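Besell Airport: changes to assistance and transfers for the summer season

Wednesday, May 6, 2026

The summer timetable at Besell is now in full swing and a few of our arrangements there have changed. Please read this before you book for clients travelling through the airport in the coming months.

Our arrivals greeters have moved. They used to wait at the top of the escalator in the baggage hall, but the airport has asked all assistance companies to meet passengers at the end of the air bridge or, for flights parked away from the terminal, at the bus door. The greeter holds a tablet with the lead passenger's surname on it. If your client would like a company name shown instead, add it to the booking notes.

The fast-track lane at passport control is open from the first arrival until 22:00. After that, passengers join the ordinary queue with their greeter, who stays with them until they have their bags. Families with a pushchair can use the wide gate on the left at any hour.

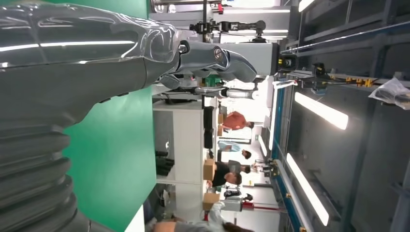

Connections between the two terminals need more time than before. The walkway is closed for resurfacing until October and everyone now goes by shuttle bus. We will not accept connection bookings of less than 80 minutes if a change of terminal is involved. Connections within the same terminal are still accepted at 50 minutes, provided the bags are checked through to the final airport.

Porter service covers up to four bags per booking. Extra bags can be added in advance or paid for on the day by card. Skis, bicycles and musical instruments count as two bags each. Wheelchairs and mobility aids are never counted.

Private transfers from Besell to Stasiv and Siltholm can now be booked on the same form as the greeter. The driver waits inside the terminal, next to the car hire desks, and the greeter walks the client over. Waiting time is free for the first hour after landing. The Siltholm road has a low bridge, so groups with a minibus and trailer will be taken the longer way round by the coast.

Sundolia members keep their usual discount on arrivals and departures, and it now applies to connections too. The membership number must be on the booking when it is made, as we can't add it afterwards.

Changes to flight numbers or passenger names can be made online up to 12 hours before arrival. Inside that time, please ring the Besell desk directly. Emails sent late in the evening may not be read until the next morning.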